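Gristport Water District

The Gristport Water District is the small public agency that handles drinking water and sewer service for the town of Gristport and the farm roads just north of it. I've lived inside its boundary most of my life and I've sat through more of its board meetings than I'd like to admit, so this entry is going to sound like me. If you want the dry version, the district office has a pamphlet!

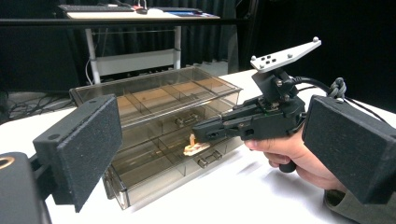

Last changed in February by Pavithra Naidu (fixed the rate section, added Bullico Creek)

The district was set up when the old private supplier, Thampi Water, decided it was done with pipes and wanted to sell. The town council didn't want the system either (I've read the minutes, and they're pretty funny in places), so voters formed a separate district with its own elected board. There are five seats. Board members serve four years, and you have to live inside the boundary to run.

Water comes from two wells off Skerar Road plus a seasonal intake on Bullico Creek. The creek intake gets shut off in late summer when the flow drops, and that's when people start grumbling about the taste, which I promise you is just well water. It's hard. It leaves a crust on your kettle and there's nothing wrong with it.

The district has 1,248 connections. Of those, 1,002 are on both water and sewer, and the rest are water only, mostly houses out past the grange with their own septic tanks. Whether to run the sewer line out there comes up every couple of years, usually when somebody's drain field fails, and then it goes quiet again.
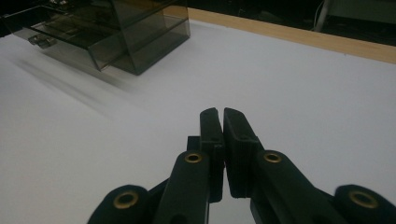 Rates and the packing shed dispute

Everybody pays a flat monthly charge plus a charge for use. The flat part covers the first 1,000 gallons. After that you pay by the gallon, with a higher step once you get over 3,000, and that's the step that gets gardeners worked up (me included, I grow way too many squash).

The biggest fight I can remember was over the Skerar packing shed. It used to send its wash water into the town sewer, and in harvest season the treatment ponds couldn't keep up. The district wanted the shed to pretreat the water on its own property. The shed's owners said they'd been paying their bill on time for years and nobody had complained before. They had a point, but so did anyone living downwind of the ponds! After a long run of meetings the two sides signed an agreement: the shed put in screens and a settling tank, and the district gave it a separate seasonal rate.

Meetings

The board meets monthly in the district office at 7 p.m. Public comment comes first, three minutes a person, and the chair does enforce it. Agendas go up on the office door and on the library corkboard by the Sunday before. Budget hearings are in spring, and those are the ones to go to if you only go to one.

See also: Bullico Creek; Skerar Road wells; Thampi Water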